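Bravmont Project Group
Minutes, working session on cloth handling data
June 27, 2022

3 comments | Share | Print

We use cookies to remember your settings. Accept | Manage

Present: the Bravmont operators, the training side from Lamont, two observers from Sulldale. Apologies from Pundine, who sent written remarks.

1. Minutes of the last session
Approved with one change. "The model has learned to fold" now reads "the model completed folds on garments it had been trained on." The Sulldale observers asked for the change and the operators did not object.

2. Where the collection stands
The log shows 1706 recorded runs. Of these, 400 have been checked by a second person. The Lamont side wanted the larger number in the quarterly note. The minute taker's view, recorded at the minute taker's own request, is that a run no one has watched is a file and should be reported as a file. The note will carry both numbers, the checked one first.

There was a long exchange over what counts as a good run. At present the operator decides, right after finishing, whether to keep it. Pundine's remarks say this rewards tidy runs and throws out the fumbles, so the model never sees a corner slip and get picked up again. The operators answered that keeping every fumble teaches fumbling. Neither side had numbers. Discarded runs will be kept in their own folder through July and a small training test will be made with them and without them.

3. Two-arm work on white garments
Most of the afternoon went here. The current set has both arms take hold of the cloth and draw the near edge out between the grippers before anything else is done. Lamont believes this step makes the later folds easier to learn. Asked how they know, they said it looks better on playback.

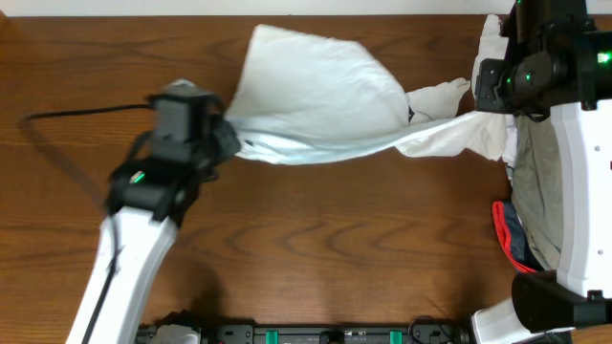
White cloth remains the hard case for the labelers. Creases and edges come out nearly the same shade, and two labelers given the same 21 clips agreed on the position of the edge in 17 of them. Lamont called that encouraging. Sulldale pointed out that the four misses were all on bunched fabric, and bunched fabric is what we are supposed to be solving.

Motion blur was also raised. The faster operators get more runs in a day, but the moving arm smears and the labelers have to guess where the gripper is. It was proposed to slow the arms down across the board. The operators are against it - they say slow motions come out jerky and the model copies the jerks. Left open.

4. Table and background
Sulldale asked whether other garments lying near the work help or hurt. One view is that a bit of clutter makes the model sturdier. The other is that we have never tested this and say it mainly when we don't feel like tidying up. Agreed that from now on the log will note whether other fabric is on the table. Old runs will not be relabeled unless someone finds the hours.

5. Claims in the public summary
The draft says the system "will handle everyday laundry." Several people were uneasy. Nothing has been tried on garments from outside our own set, and the success rate we quote comes from the same table and the same lighting as the training runs. The sentence comes out. Lamont will write a replacement and has been asked to keep the word "everyday" out of that too.

6. Actions
- Bravmont: discard folder set up before the next recording day.
- Bravmont: new log field for other fabric on the table.
- Lamont: revised summary, plus the training test on discarded runs.
- Sulldale: a short list of unseen garments, to be kept from the operators until test day.
- Pundine: asked to attend in July.

7. Any other business
A request for a third recording station was put off until the result on discarded runs is in. The operators asked that their disagreement be noted, and it is.

Get new minutes by email. Subscribe | Unsubscribe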